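Crafting systems and other chores
Posted 02/10/2020

I put 31 hours into Skerker before I admitted that I was mostly picking flowers.

If you've missed it, Skerker is the big open world game everyone in my feed has been gushing over since the summer. Lovely coastline, decent sword fighting, a story about a missing lighthouse keeper that I would have liked to see more of. Between me and that story stood the crafting menu. Want a better coat? Twelve hides. Want to carry twelve hides? Make a bigger bag, which also takes hides.

My friend Vivek Nigam loves this stuff. He told me the gathering is "the relaxing part" and that I was playing it wrong, heading straight for the next marker like I had a train to catch. So I tried it his way for a week. I wandered. I picked everything that glowed. At the end of it I had 408 sprigs of marsh thyme and one recipe that used them, a soup that heals slightly less than the bread you can buy in the first village.
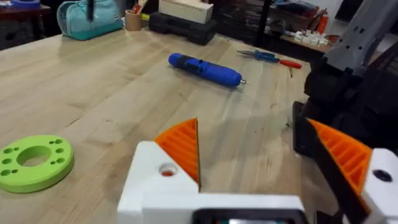 I'm not convinced anyone at the studio sat down and asked if the soup was fun. My guess is that somebody looked at how long players stick around in other games and figured a list of 200 recipes would look good on the store page. It does look good on the store page. I bought it, didn't I?

The usual defense is that you can ignore all of it. Well, sort of. I tried that too, and got flattened by the second boss until I gave up and upgraded my boots.

Compare that with Cudden, which is years old and much uglier. You get a hammer and a rope at the start, and those are your tools until the credits. Every new trick comes from learning what the rope can do. I finished it twice and never once opened a menu to count leather.

Neema Mutiso says Skerker gets good after the second island, and I've heard that about a lot of games I didn't finish. I'll probably give it one more weekend. The thyme is still in my bag and I can't bring myself to sell it.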